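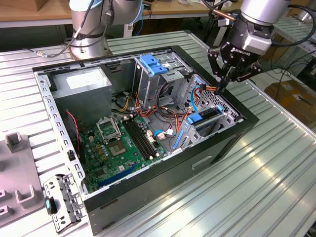

Do teenagers wear their removable retainers every night in the first year after braces come off? Most of the ones I followed wore them on most nights for the first few months, and then wore them a good deal less once school holidays, camps and lost cases got in the way.

Figure 1. Desktop computer tower on its side, side panel removed.

## 4. Discussion

### 4.1 Where the nights went missing

I'll start with the diaries, as they're what everybody asks me about when I present this. There were 49 patients across the two practices, Urngate and Gulstead, and between them they handed back nearly 2,000 nightly entries. I went in expecting a slow, even fade. You know the sort of curve – keen at the beginning, a bit slack by winter, given up by the following summer. Some of the diaries do look like that, but the more common pattern was lumpy. A kid would tick every night for weeks, miss a whole run of nights in a row, and then pick it up again as though nothing had happened (or, in a fair few cases, not pick it up again at all).

The runs matter more than the single misses. A single missed night showed up in practically every diary and I couldn't relate it to anything we measured on the casts. Long gaps were a different story. Patients who recorded at least one gap of a week or longer were the ones most likely to tell us at review that the retainer felt tight going back in, and they were also the ones whose lower incisors had shifted enough for me to see it when I laid the scans over each other. I want to be careful here, because tightness is a feeling and feelings get reported generously when you've just been asked about them by the person holding the mirror. But the two lined up often enough that I'd be silly to ignore it.

School holidays were the big one. I hadn't planned to look at them separately, and there was nothing in the protocol about it, so please treat this as an observation and give it the weight you'd give any observation made after the fact. Sleeping at a cousin's place, going up the coast in the caravan, a week at sport camp: these come up again and again in the comments column, usually in about four words. "Left it at Nan's" appears in several hands. I grew very fond of that column.

### 4.2 The case, the dog and the serviette

Seventeen of the patients needed at least one replacement during the year. I'd assumed breakage would lead the list, given that the Brira sheet we used at both sites is on the thin side and I'd grumbled about it before the study began. Breakage did happen, mostly along the back edge where people hook a fingernail under to pull the thing out. Loss was the more frequent reason, though, and loss nearly always took place away from home. Wrapped in a serviette at lunch and binned with the crusts is such an old orthodontic story that I felt a bit sheepish writing it down as data, yet there it was. Dogs came next. Dogs do love a retainer.

What interested me more was the wait between losing one and getting another. At Urngate we keep the last scan on file and can print a model and press a new retainer in the same week if someone rings. At Gulstead the work goes out to the Figueiredo laboratory, which does beautiful stuff, but the courier only comes through when it comes through, and the family has to drive in twice. On top of that there's the replacement fee, and I suspect (I didn't ask, and should have) that some parents put off the phone call until the next pay. Nearly all of the longest gaps in the Gulstead diaries sit right after a loss. If I'd only looked at the ticks, I would have put those down to motivation, and I'd have been wrong to.

I've changed my mind about a few things on the strength of this. I used to give a little talk at debond about responsibility, which I thought was quite good. I now think a second retainer handed over on the same day does more than my talk ever did. We trialled that with a small group of families after the study closed, so I can't report on it here, but I'd love to see someone test it properly, with the spare thrown in at no extra cost in one arm and charged for in the other.

### 4.3 How far I trust the ticks

Not all the way! Anyone who has worked with adolescents will have spotted the obvious problem with a paper diary that gets handed to the clinician at review. A handful came back filled in with one pen, in one mood, with ticks leaning the same way from the first page to the last. I kept those in the main analysis, since I'd said beforehand that I would keep every returned diary, and then ran it again without them. The overall picture held. Mean wear dropped a bit, and the difference between the two practices grew slightly.

I did think hard about using sensors. There are tiny temperature loggers you can embed in an appliance, and other groups have had good results with them. We decided against it for reasons that were partly money and partly the thin sheet, which doesn't leave much room to bury anything without creating a lump on the palate side that a thirteen-year-old will worry at with their tongue until it cracks. So the diaries stand as self-report and should be read as self-report. My hunch is that the true wear was lower than recorded in the later months and fairly close to it early on, when kids were still excited about their teeth and mums and dads were still asking at bedtime.

The comments column helps a bit with this. A patient who is making it up doesn't usually bother to write "fell out in sleep, found it in pillowcase". Diaries with plenty of comments also had more recorded misses, and I take that as a sign of candour more than of poor wear. It also means that if I'd set some cut-off for compliance and sorted patients by it, I would have been punishing the truthful ones. I'd gently suggest that anyone planning a diary study in this age group leave a generous space for comments and read every one of them, even though it takes ages.

### 4.4 Differences between the practices

I've been asked to say more about Urngate versus Gulstead, and I'm a bit wary of it. The groups weren't randomised, the towns are different, and I'm at Urngate most of the week, so those patients saw a lot more of me. They'd also had their braces off a little earlier on average, for the boring reason that we started recruiting there first (February, before the Gulstead rooms had finished their repaint).

With all that said, recorded wear was higher at Urngate from the middle of the year onwards. Lab turnaround is my favourite explanation, for the reasons given above. Travel is another. A number of Gulstead families live well out of town on properties, and a review visit costs them most of a day. Missed reviews were more common there, and a missed review meant a later diary, a later top-up of encouragement and a later chance to catch a retainer that had stopped seating fully. I can't pull these apart with the numbers I have. A bigger study with several regional practices could, provided they didn't all share a lab.

One thing that did not differ was the family's view of the whole business. Parents at both sites told us they had understood before treatment that retention was long term, and a good many of their kids told us they had not. We had the same consent form, the same leaflet and the same chat at both places, and I delivered a fair share of those chats myself, so I've nowhere to hide on that one. The leaflet talks to the parent. It says "your child" all the way through. I've since rewritten it so that it speaks to the patient, shortened it to a single side, and moved the line about night-time wear up to the top.

### 4.5 Limits and loose ends

The sample was small and came from two practices with one orthodontist between them. There was no comparison with bonded retainers, which I still place for certain patients, chiefly where there was a big midline gap or badly rotated lower incisors to begin with. Those patients were left out at recruitment, so nothing here should be used to argue that removable retainers are good enough for them. We also only followed people for a year, and most colleagues I talk to reckon the second and third years are when the retainer migrates to the back of the bathroom drawer.

The scan overlays were done by me, and I knew which practice each patient came from. I repeated a portion of them after a break with the file names covered and my readings were close to the first lot, but a second reader would have been better. I had one lined up and the timing fell through.

I also didn't record who in the household was doing the reminding. It came up so often at review – older sisters, mostly, and the odd stepdad – that I wish there'd been a box for it on the front page of the diary. The next version has one, along with a tick for "sleeping away from home tonight", and the Gulstead patients who are being debonded now are already using it.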